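Tevholm to Reopen Its Public Wood Shop in February

TEVHOLM – The Tevholm Center for Craft and Trade will reopen its public wood shop in February, following a full refit of the benches, storage and power supply. The shop will offer 12 workstations, open to members on weekday evenings and to the general public every Friday from 4 p.m.

The refit was carried out by Karabulut, a local joinery and building firm, and covers 152 square meters on the ground floor of the Baller Building. The building dates from 1809 and was first used as a grain store. Its original floor beams have been kept, and the outer doors have been widened so that full-length boards can be brought in directly from the yard.

"Our members asked for better light, safer wiring and more places to work, and the new shop provides all three," said Rawan Rizk, director of the Center. "We also wanted a room where a person who has never cut a board can start with a small project and get sound advice."

Pale, light-colored boards will be the standard stock for beginner courses. Boards are sold by the piece at the front desk and may include small knots and other natural marks. Members who prefer a darker wood may order it through the shop, with delivery normally within two weeks.
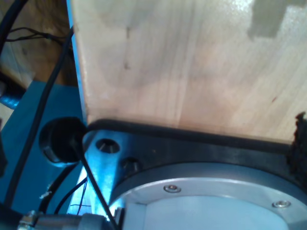

Tevholm Center for Craft and Trade | Wood Shop and Courses Department

A pale board with fine vertical grain and a few small dark knots, beside a teal-blue base with a round black grommet.

The spring program opens with a course in shelf making, followed by courses in box joints, surface finishing and the repair of household furniture. Each course runs for six evenings. Participants will learn to read the grain of a board, plan their cuts around knots and prepare a surface for oil or paint. All hand tools are provided, and safety glasses must be worn at every workstation.

The Center has also signed a supply agreement with Bovel, a regional sawmill, for planed boards in four standard widths. Offcuts from the courses will be kept in open bins near the yard doors and offered to area schools free of charge.

Membership at the Center currently stands at 301. Existing members keep their present rates until the end of the program year and may reserve a workstation in advance. New members must complete a two-hour introduction to the shop before using the equipment on their own.

Registration for the spring courses is open at the front desk of the Baller Building and by mail. Media wishing to visit the shop before the reopening should contact the Wood Shop and Courses Department.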